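Galtitz Street Tenants' Association
Minutes of the general meeting, 2021-03-25

Present: Dilwyn Ruddock (chair), Ivana Zapata (minutes), Gwion Kemeys, Noemi Lyons, Ya-wen Poon, and residents of both buildings as signed in on the door sheet.

**1. Minutes of the last meeting**

Read and accepted. Noemi asked that the spelling of Howells be corrected under the boiler item. Done.

**2. Laundry room, Building A**

The second dryer is still out of order. Howells has been called twice and has given no date for the repair. Gwion reported that the part has to come from the maker and that Howells will not order it until the landlord's office approves the bill. Dilwyn spoke to the office and was told the approval had gone out. Howells says it has not arrived.

Several residents on the upper floors said they now take their wash to the laundromat and would like something off the rent. Dilwyn explained that the lease does not mention the laundry room as a service, so a reduction would have to be asked for as a favor. Agreed to ask anyway, in writing.

*Action: Dilwyn to write to the office. Gwion to get the approval number and read it to Howells over the phone.*

**3. Bike storage**

The rack by the rear door is full and bikes are being chained to the stair rail. The fire inspector noted this on the last visit. Ya-wen has a price of $200 for a second rack, used, in fair condition, with delivery extra. Noemi asked whether the wall on the alley side would hold it. Gwion thinks so but wants to look behind the paneling first.

A resident of Building B asked why money should go to a rack only Building A can reach. After some discussion it was agreed that Building B residents will get a key to the rear gate on request.

Motion by Ya-wen to buy the rack, up to $200 plus delivery. Seconded by Noemi. Carried, 3 against.

*Action: Gwion to check the wall. Ya-wen to hold the rack with the seller until then.*

**4. Hall lighting**

The landlord has switched the electric account for the common areas to Voltik. Residents should not see any change on their own bills. Anyone who gets a letter from Voltik addressed to "Occupant" should pass it to Ivana and not fill it in.

The lights on the third floor of Building B still go off too early, before people get from the elevator to the far doors. Ivana has reported it again. The office says the timer can be reset by the super, who says he does not have the cover key.

*Action: Ivana to ask the office for the key.*

**5. Notice board and email list**

The list now has 100 addresses. Ya-wen has moved it to Cluleo, and the first message went out without trouble. People who prefer paper will still get a copy under the door. Noemi asked that messages be kept short and that lost-and-found items stay on the board.

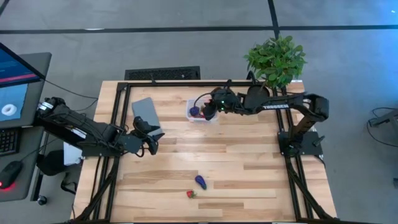

Noemi will also take down anything on the board older than September. The takeout menus stay.

**6. Courtyard**

The two planters by the gate have split. Gwion offered to rebuild them if the association pays for lumber and screws. A limit of $100 was agreed without a vote. Dilwyn asked that the new ones be set back from the gate so the trash carts can get past.

Request from a first-floor resident that ball games stop at dark. No objection. Noemi will put up a sign.

**7. Other business**

Packages are being left in the Building A entry with the door propped open. Please close it behind you, even for a short trip to the car.

Ivana would like someone else to take the minutes next time. No one came forward. Held over.

Meeting closed. Date of the next one to be sent by email and posted on the board.

I.Z.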